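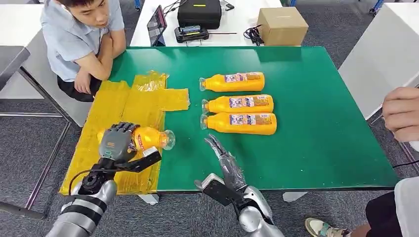

Bottles of liquid keep better standing up, and for years I ignored that. The cleaning shelf in my utility room is low, so everything on it went in sideways, necks to the front, and I found each product by the color of its cap. That method fails with identical bottles. Four orange ones lying on their sides, as on the green table, can only be told apart by the label, and a label stays readable only if it ends up facing you. Three of those have a white-and-purple label with small print and drawings near the middle of the body, which is the part that rolls out of view first on a shelf with no lip.

I rebuilt the shelf in April. The old clearance was 19 cm. My tallest bottle, a Clenel floor cleaner, is 7 cm across and did not fit upright, so I moved the board down one set of holes and gained enough height. Depth stayed at 30 cm, good for four bottles front to back with a little room for fingers.

Rules I now use:

Same product, same column, oldest at the front.
Labels out, caps closed by hand before the bottle goes back.
Anything that has to lie flat (the Pidov refill packs, mostly) goes in a tray with a raised edge, all caps pointing the same way.

Babita Uniyal asked in the comments whether a liner is worth the trouble. I tried a thin plastic sheet first. It wrinkled and crept over the front edge every time I pulled a bottle out – tape at the corners only moved the wrinkles toward the center. A Kamier rubber mat, cut 5 mm short on each side, has stayed put.

Next job is the shelf above, where the paint cans are. I still need to measure the brackets.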